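Hands first at the Jendeck open day

2026-08-25

Jendeck opened its Ralbridge workshop to visitors for the second year running, and this time there was no stage and no film. People were taken through in groups, shown a job being done, and then invited to ask about it. Khang Quách ran most of the tours. I spoke to him between the second and third groups, in the corridor by the kitchen.

He has been at Jendeck since it was sharing a unit with a joinery firm. His job is to get household tasks into a form that a robot arm can learn from, and most of that work is done by people wearing the kit.

"Visitors expect to see the robot straight away," he said. "We start them with the person, because that's where we start. Somebody does the task by hand, with the same sort of fingers the robot has, and we record it. If the person can't do it with those fingers, there's no use asking the machine."

The fingers are soft enough to bend around what they hold. Quách passed a spare one round each group and let people squeeze it. He said the shape had changed several times, and that the earlier ones were too stiff for cloth.

A recording session lasts 30 minutes, then the wearer has to stop. "It used to be longer. People got tired in the shoulders and started doing things in an odd way, and you could see it later in the data. So we cut it down." The current set, for picking up and putting away small items, holds 389 recordings. He would like twice that before September is out but did not sound certain of getting it.

The wearer holds one gripper in each hand, with the straps of a harness over the body. The printed black-and-white patterns on the cubes below the fingers let the software work out where each hand is and which way it is turned.

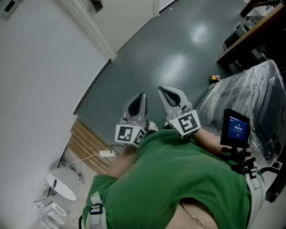 Edwards wanted to know whether the patterns had to stay in view the whole time, and what became of a recording if the wearer turned away or let one arm drop behind the other. Quách said that short gaps could be filled in and long ones could not. When a pattern is lost for too long, the recording is marked and left out.

"We throw away more than people think," he told me afterwards. "I'd sooner have fewer and trust them."

The second half of the tour was the robot itself, in the next room, folding tea towels. It managed the first two without trouble. The third slid off the table and had to be put back by hand, and the group waited while the arm went back to its starting place. Quách let it run and carried on answering questions. I asked if he had been tempted to pick an easier task for the day.

"We talked about it," he said. "Blocks would have been safe. But everyone has seen a robot move a block. A tea towel is never in the same place twice, and if it goes wrong people can see why."

Folding one towel takes the arm roughly 75 seconds. A man in the group said his daughter was slower, and Quách wrote the figure up on the whiteboard next to his own time, which was a good deal shorter.

Jendeck does not sell to households and has no plans to. Its one paying customer so far is Fedau, a linen hire firm that wants help with sorting returns. Quách has been to the depot twice to watch the staff at work. He said the visits had changed his mind about what was hard.

"I thought it would be the folding. It's finding the corner – you've got a heap of wet cloth and you need one corner out of it. The women there do it without looking. I asked one of them to show me slowly and she couldn't, she had to speed up again to do it at all."

He hopes to take the hand-held grippers to the depot next and ask the staff to try them. Whether they will want to is another matter, and he said he would not press anyone. The third group had come up the stairs by then, and he went to fetch the spare finger.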